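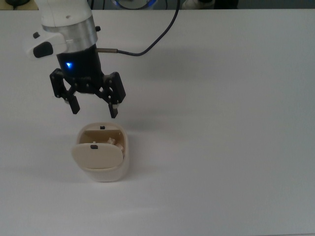 Hedegaard

Kit de pinza Onach para brazo de sobremesa – LÉEME

Resumen

Onach es un kit de manipulación para objetos pequeños: una pinza de dos dedos, el cableado, el software de control y un paquete de episodios grabados para empezar a entrenar sin partir de cero. Lo distribuye Plomum. Este archivo describe la versión 2 del paquete de episodios y lo que hace falta para usarlo con el kit.

Si solo se quiere mover la pinza desde la línea de comandos, basta con leer Instalación y Primer arranque.

Contenido del kit

Pinza de dos dedos con almohadillas de contacto claras
Cable de conexión a la controladora
Licencia de Cateo, el programa de control y grabación
Acceso al paquete de episodios

El brazo no está incluido. La mesa tampoco, aunque conviene que sea lisa, mate y de un color uniforme. Todos los episodios se grabaron sobre tablero blanco, y los modelos entrenados con ellos empeoran sobre superficies oscuras o con veta.

Instalación

Montar la pinza con el brazo apagado. El cable sale por un lateral del cuerpo y tiene que subir formando un arco amplio. Si queda tenso, el giro de muñeca lo arranca antes de que salte el límite por software. Hay que comprobarlo a mano en los dos extremos del recorrido.

Cateo se instala en el ordenador que gobierna el brazo. La primera ejecución crea la carpeta de configuración y pide el modelo de brazo. Si no aparece en la lista, se elige «genérico» y se rellenan los límites a mano.

Primer arranque

Encender el brazo y esperar a que el indicador de la pinza quede en azul fijo. Después:

cateo conectar
cateo pinza abrir
cateo pinza cerrar --fuerza baja

La fuerza baja es la adecuada para estuches y cajas de plástico fino. Con la media, las tapas con bisagra se deforman.

Paquete de episodios

Contiene 14 tareas. Cada una se repite con el objeto en posiciones distintas de la mesa, y cada episodio dura como máximo 60 segundos. Los que pasaron de ese tiempo se cortaron y llevan la marca «incompleto».

La mayoría de las tareas trabaja con recipientes: abrir, cerrar, meter, sacar, acercar. El estuche de color crema, de esquinas redondeadas y con tapa abatible, es el objeto más difícil del conjunto. Su color se separa poco del blanco del tablero y las ranuras negras, una en la tapa y otra en el borde trasero, son casi la única referencia de contraste. Para evaluar percepción recomendamos empezar por él.

Cada episodio incluye:

Vídeo de la cámara de cabeza
Posición de las articulaciones y apertura de la pinza
Instrucción en texto, en español
Resultado: logrado, fallido o incompleto

No hay datos de fuerza en los dedos. La pinza informa de apertura y de consumo, y el consumo se guarda sin calibrar.

Limitaciones conocidas

La iluminación es difusa en todas las sesiones. No hay episodios con luz directa ni con reflejos fuertes.

El fondo más allá de la mesa no se ha recortado. En algunas tomas aparecen otros aparatos en esa franja – conviene enmascararla antes de entrenar si el modelo es sensible al fondo.

Los resultados se etiquetaron a mano. En las tareas de cierre, «logrado» significa que la tapa apoya en el borde, aunque no haya encajado.

Cambios

27 de julio: versión 2 del paquete. Se corrigen las marcas de tiempo de las tareas de cierre y se retiran los episodios duplicados.

Octubre: prevista la publicación de los perfiles de fuerza por objeto.

Licencia y soporte

El paquete puede usarse en investigación y en pruebas internas. Para redistribuirlo hace falta permiso escrito de Plomum. Los fallos de Cateo se comunican desde el propio programa, con «cateo informe», que adjunta el registro de la última sesión.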